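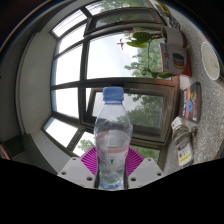

A reader in Trundthorpe wrote to us after her club's first month with the Jesell that the goal now reaches the website before the ball is back on the center spot, and asked if the same unit could run two fields at once. It can't. One Jesell handles one match at a time, and a club with two games going needs two units. Both can post to the same accounts.

5 min read

Jesell Match Desk

The Jesell Match Desk is a small keypad with a screen. It sends the score, the clock and short match updates to a club's website, its social media accounts and, if there is one, the scoreboard. It is made by Verstraete for amateur and semi-professional soccer clubs, where the person posting the updates is often also watching the subs bench or writing down the cards.

What it does

You press a key for each event in the match: kickoff, goal, card, substitution, half time, full time. The Jesell adds the minute, the score and the player's name from the lineup you loaded before the game. It shows the finished post on the screen. Press Send and it goes out to every account you have switched on.

Nothing is posted until you press Send. You can change the player, the minute or the wording first, and you can hold a post if you are waiting for the referee to confirm something. Held posts stay in a list on the left of the screen. If you correct the score later, the website and the scoreboard change right away. Social media posts that have already gone out are handled differently: the Jesell sends a correction as a reply, and you can delete the first post from your phone if you would like it gone.

Templates

The unit comes with 31 post templates. They cover the usual match events plus a few that clubs asked for, such as late kickoff, change of field, waterlogged field, abandoned match and penalty shootout. Every template can be edited in the web planner. You can add your own hashtags, the sponsor's name and a picture for each one.

Player pictures are best prepared at the start of the season. Load one square picture per player and one for the team. If a player has no picture, the team picture is used. Guest players and trialists can be entered as a shirt number only.

Planning the week

The web planner is included with the unit. It is a calendar where you write the posts that don't depend on the match: the fixture announcement, travel directions, ticket prices, the kit color for away fans, the thank-you post afterward. Each post gets a time and a list of accounts. More than one person can write in the planner, but the club chooses who can approve.

If a match is moved, change the date in the fixture list and the posts tied to it move too. Posts that mention the old date in the text are marked in yellow so that you can rewrite them by hand. The planner does not rewrite text for you.

The archive holds 3,000 posts per club, with reach and replies for each. When it is full, the oldest posts are saved to a file you can download, and then cleared.

Connection

The Jesell uses a mobile data card or the club's own wireless network. If both are set up it uses the wireless network first. When the signal drops, posts wait in the unit and go out in order when it returns, each with the correct match minute. You can set a time limit so that an old update is not sent on its own. Most clubs leave this at the factory setting.

The link to the scoreboard is separate and does not need the internet. It works up to 70 meters in open air. A concrete stand or a metal fence between the unit and the board will shorten that, so try it from your usual seat before the first match. A longer antenna is sold separately.

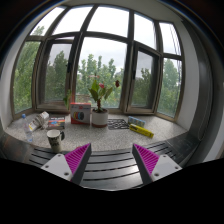
Windowsill by the bay window, Jesville.

In the box

Jesell Match Desk unit
Charger and cable
Neck strap
Rain cover
Scoreboard receiver
Printed quick guide
One club license for the web planner

The data card is not included.

Specifications

Weight: 600 grams with battery
Keys: rubber, can be used with gloves on
Screen: color, readable in daylight, with a dimmer setting for evening games
Battery: one full match day on a charge, replaceable without tools
Protection: splash resistant with the rain cover fitted
Languages on screen: English, Dutch, French, German, Spanish
Scoreboards: works with most boards that accept a wired serial connection; send us the model name if you are not sure

The current firmware is dated 2022-02-09. It fixed a fault where the clock kept running through the half-time break if the unit had been switched off and on again during the first half. To see which version you have, hold down the Menu key while the unit starts. Updates are downloaded through the wireless network only and take a few minutes, so don't begin one just before kickoff.

Setting up

Charge the unit fully. Sign in to the web planner and create your club. Connect your social media accounts there; passwords are not kept on the unit itself. Type the six-letter code on the screen into the planner, and the fixtures and squad will appear on the unit.

We suggest a practice run with the accounts switched to Test. In Test, posts go to a private page that only people in your club's planner can see. Remember to switch back. The top line of the screen is orange the whole time Test is on.

Away games work the same way as home games, without the scoreboard. Load the other team's lineup if you want their scorers named. Many clubs just post the team name and the minute.

Youth matches

For youth teams there is a setting that leaves out surnames and player pictures. It can be locked by the club so that it can't be turned off from the unit. Check your league's own rules on posting about youth matches as well, as some leagues ask for scores to be left out.

Ordering and support

The Jesell is sold directly by Verstraete and shipped from Jesville. Orders for the new season are best placed before the end of May. Clubs buying more than one unit share a single planner license. Spare batteries, rain covers and receivers can be ordered at any time.

Support is by email and phone, including match days. Repairs are done in Jesville. Please remove the data card before sending a unit in, and write the club's name on the repair form as it appears in the planner.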